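Ticket 2279: Kekona clothes rack, rail creeping sideways under load
Status: open, waiting on customer
Product: Kekona freestanding rack with slatted shelf
Opened by: Binta Edet

First of all, I love this rack! It has made my hallway corner so much nicer to come home to. The trouble is that once I hang anything heavy on it (winter coats mostly, it's December and we own a lot of them) the whole top drifts to one side. I've tightened the bolts twice. It holds for a day or so and then it's off again. Order was placed through Flemotell, part list says rail length 1000 mm, if that helps.

Reply from support
Hi Binta, lovely to hear you're enjoying it, and what a good clear report. Could you tell us which way it drifts, and whether the slatted shelf was fitted before or after the rail? Please don't tighten the bolts any more for now.

Binta Edet
Shelf went on last. I did the rail first so I could start hanging things straight away, very impatient of me. It drifts left, always left, and the coats slide along with it.
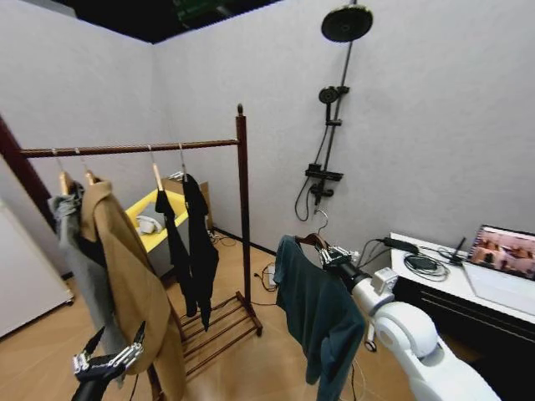

Posted by Evaristo Espinoza, Rack and Shelf Support, 16:30

Great, I think we're getting somewhere! On a dark wood rack with a long rail, the space between hangers is worth a look before you get the tools out. A long tan coat near one end and a couple of black things by the upright post is a pretty normal mix, and the open bit of rail between them is where you can move weight about.

So, the order I'd try:

1. Take everything off, shelf included.
2. Loosen all the bolts half a turn.
3. Fit the shelf first, finger tight.
4. Then the rail, also finger tight.
5. Stand it on a hard floor, push gently down on both ends, and only then tighten. Bottom first.
6. Leave it bare for 30 minutes and check it again.

Hang the heaviest coat nearest the post that stays put, shirts last.

Binta Edet
Done up to step 5. Already feels completely different, what a treat! One bolt on the left spins and won't bite though.

Evaristo Espinoza
That'll be a stripped insert. I've asked Jovita Quezada in parts to send a new one, item 179. Keep the coats on the right until it's in.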